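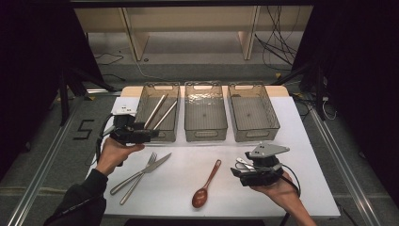

Budgeting for a second station: handheld grippers or save up for an arm?
Posted by flatpack_regrets, 12 September 2022

We collect demonstrations for a cutlery sorting project (spoons, forks, chopsticks, into plastic bins, the glamour never stops). We have one station and money for a second. Two vendors have quoted. Flitier wants us to buy handheld grippers in pairs and bring our own table. Zeveo will sell us a whole arm, with a support contract thicker than my mattress, and it can't ship until the arm is "allocated," whatever that means.

My boss wants one number by the end of the week. I have 28 rows in a spreadsheet and no number. What did you forget to budget for the first time?

torque_and_tea

Everything that isn't the gripper. We priced the hardware down to the last screw and then discovered that tables, rails, bins and cable all cost money too. Our finance person still brings it up.
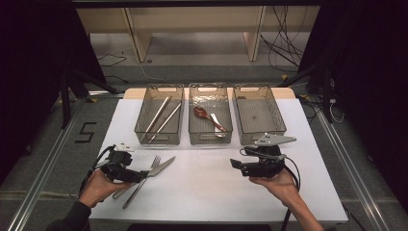
Should the bins and cutlery go on the same purchase order as the grippers?
Put them on a separate one. Small consumables get approved quickly, and a gripper order can sit in a queue for weeks while your team stares at an empty shelf.

I'd also buy spares of whatever you sort. Metal, wood and plastic all behave differently between the fingers, so get a mix from the start. We bought one kind of spoon and got very good at one kind of spoon.

As for the arm, ask Zeveo what happens in year 2 of that contract. We asked a different vendor in August and are still enjoying the silence.

bin_there

get the arm. handhelds are a pain, your wrists will hate you

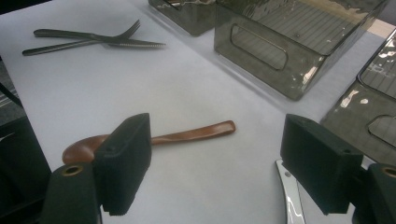 Ó Flaithearta Manipulation Club — Equipment and Purchasing Board

prollska_refugee

I'll disagree with the wrists comment, having owned both. At Prollska we bought the arm first and spent 30 days getting it bolted down, signed off and fenced. The handhelds we bought later were in use before lunch. If your deliverable this year is demonstrations, buy the grippers and put the arm in next year's plan, where it can frighten somebody else.

Things I'd add to the 28 rows:

Finger pads. Treat them as a consumable, like printer ink, and be just as bitter about the price.
Cables, plus spares. Longer than you think.
Clear or tinted bins. Cheap, but glare on the plastic can be a nuisance for cameras, so buy a couple and test before ordering 100 of them. I did not test first. If anyone needs bins, message me.
Hours. Someone has to put the cutlery back between takes, and that someone has a salary.

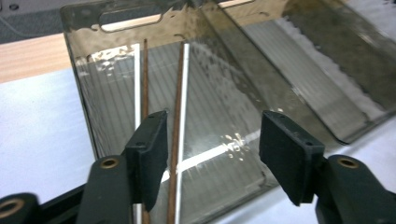
Wooden chopsticks in a smoky tray, between the finger pads.

Chopsticks are a decent test for a demo unit, by the way. Ask Flitier to lend you a pair of grippers and try picking up thin things before you sign. Any vendor can look good with a sponge.

flatpack_regrets

Thanks, all. Going with the grippers and a separate order for the bins. Up to 31 rows now. prollska_refugee, how much for the bins?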